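Gripper trials at Odstead: common questions

Which grippers are you comparing?
Two parallel-jaw models, the Trisis and the Stavar, on the same arm and controller.

How many runs does each one get?
184, in blocks of 26. The last block is short - we stop at the total.

Do you retune between blocks?
No. Force and speed settings stay fixed once a gripper starts its first block.

Why test with a brush rack?
Thin hanging shafts show small alignment errors that boxes hide.
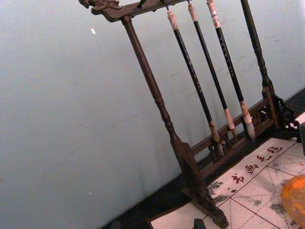 When do you replace the finger pads?
After every 6 blocks, or sooner if a pad tears. Both grippers follow the same schedule.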